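Clusby Community Hall, Cestport
Kitchen and Tea Room Safety Inspection: Checklist and Comments
Completed by: Setsuko Sasaki, Facilities Inspector
Month of inspection: March
Areas covered: main kitchen, tea room, dry store, rear corridor
Ratings used: S (satisfactory), A (action required), N (not applicable at this visit)

General note. The tea room is covered by the same hire agreement as the main kitchen and is inspected to the same standard. Hirers are reminded that the agreement requires all surfaces to be cleared and wiped before the keys are returned.

Section 1. Access and exits

1.1 Rear corridor clear for its full width: A
Folding chairs were stacked on the left side of the corridor next to the fire door. The chairs are to be returned to the chair store. This item was also rated A at the last inspection.

1.2 Fire door closes fully without assistance: S

1.3 Exit sign lit and visible from the serving hatch: S

1.4 Door wedges absent: A
One rubber wedge was found behind the dry store door and removed. Replacement wedges must not be purchased.

Section 2. Hot drinks and scald prevention

2.1 Kettles and urns free of visible damage, lids secure: S

2.2 Cups filled on a level surface and not in the hand: S
Cups must be set down on the table before pouring begins. The person pouring should bring the spout close to the cup and stop well short of the rim.
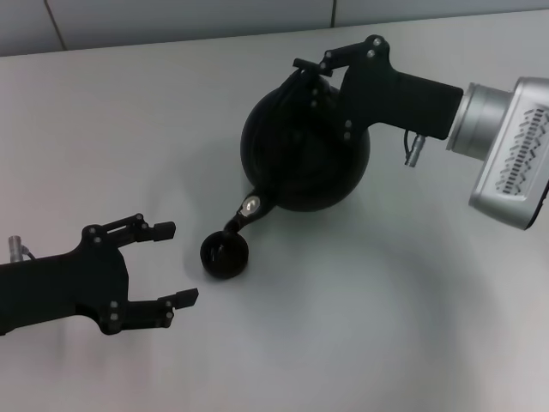

Item 2.2: Kettle tilted over a cup standing on the tabletop.

2.3 Urn drip tray emptied and in place: A
The tray was present but had not been emptied. Scale has built up around the tap, and the urn should be descaled before it is next hired out.

2.4 Scald notice displayed at the serving hatch: A
The notice has faded and the lower half can no longer be read. A new copy is available from the office. It should be mounted at adult eye level on the public side of the hatch.

2.5 Children kept out of the preparation area during service: N
No event was in progress. The Sunday lunch group has been asked to confirm its arrangements in writing.

Section 3. Electrical

3.1 Appliance test labels present and in date: A
The Kikuchi toaster has no label. It has been taken out of use and placed in the office until it can be tested. All other portable appliances were labeled and in date.

3.2 Cords undamaged and clear of the sink: S

3.3 Outlets firmly fixed, with no scorching or cracks: S
The cracked cover plate reported last time has been replaced.

3.4 Extension cords not in use: S

Section 4. Surfaces, crockery and storage

4.1 Tabletops sound and easy to clean: S
Tables should be wiped with the approved cleaner only. Abrasive pads are not permitted, as scratches hold dirt and shorten the life of the surface.

4.2 Crockery free of chips and cracks: A
Chipped items were found on the middle shelf of the crockery cupboard and discarded.
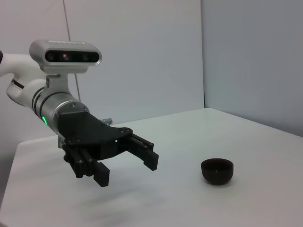 Hirers who bring their own crockery must take it away with them at the end of the booking. Items left behind will be kept for 14 days and then disposed of. The hall accepts no responsibility for breakages.

4.3 Heavy items stored below shoulder height: A
The large Bresetti stockpot was on the top shelf of the dry store. It has been moved to the floor-level rack, and the shelf edge has been marked "light items only."

4.4 Cleaning products stored apart from food: S

Section 5. Fire safety and first aid

5.1 Fire blanket mounted and accessible: S

5.2 Extinguisher seal intact and gauge in the green zone: S

5.3 First aid box stocked according to the list inside the lid: A
Burn dressings are missing. The box holds 40 adhesive bandages, which meets the hall's requirement. Eyewash is in date.

5.4 Accident book available and pages intact: S
There were no new entries.

Actions and budget

The work arising from items 2.3, 2.4 and 5.3 may proceed without further approval, up to the limit of $300. A quotation of $635 has been received for replacing the dry store shelving and is awaiting a decision.

Items rated A will be checked again at the follow-up visit. The corridor in item 1.1 must be cleared before the next booking, and the key holder should notify the office when this has been done.

Signed: S. Sasaki
Copy to: hall office, key holder, notice board file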